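Search this site Enter keywords Go

Jelberg snack box project: progress report for October
Prepared by Anouk Jansen for Kerstin Hellwig

Dear Kerstin,

With this report I want to inform you how the work on the divided boxes is going. As agreed in the plan, we compare different inserts for the small snack packets which we want to offer at reception desks and in meeting rooms. The budget for material was 665 euros and we have spent 615 until now, mostly at Buschmann for board and cutting.

The sorting place is set up on two light tables standing side by side, with the laptop for the packing list on the left one. Arne Brinkmann has written the list and it is now complete, with 29 lines.
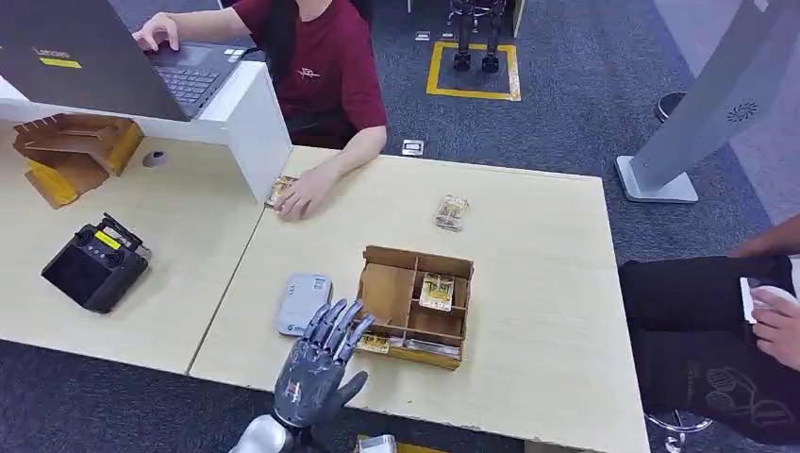
Sorting tables with a divided wooden box and yellow snack packets.

The wooden box is pleasant to use and stands firmly, but it is too expensive for the larger order. Octavian Marinescu has asked for a second price and we wait for the answer. The packets do not all have the same size, so the width of the cells is still an open point between him and me. I would prefer the wider cells, even if we lose one row.

Rüdiger Rieger has proposed cardboard for the cheaper version. It can be delivered flat and folded by the customer.

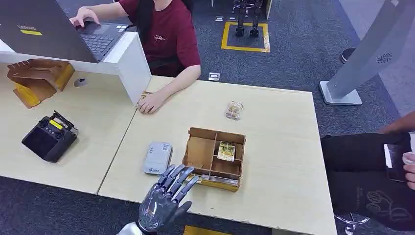

For the next period we have 3 tasks: to decide the cell width, to make a stronger bottom for the cardboard version, and to write the folding instruction in simple words. I would be glad to receive your comments on the price question before Friday, because Octavian must then confirm the order with Buschmann.

With kind regards
Anouk Jansen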